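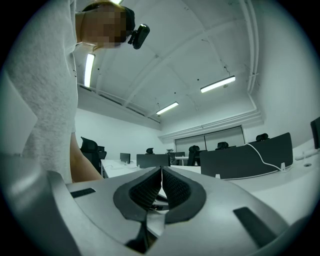
Hand-held gripper, finger side up, at the open day. Operator with head-mounted camera.

By Katia D'Amico, February

Wumlow Hand-Held Gripper

The Wumlow has a silver-gray plastic housing and two facing fingers with mesh-textured inner pads. Tekalholm supplies it as a single unit, part number 274. Weight is 900 g without cable. The finger pads are replaced as a pair.

Demonstrations start at 2 p.m. in the Ultwood office, third floor. Each visitor gets one turn with the gripper and one with the head camera. Groups are limited to 3. Gemma Lombardi takes bookings and questions about spare pads.

Last updated: February
Filed under: Grippers & Hand Tools, Open Days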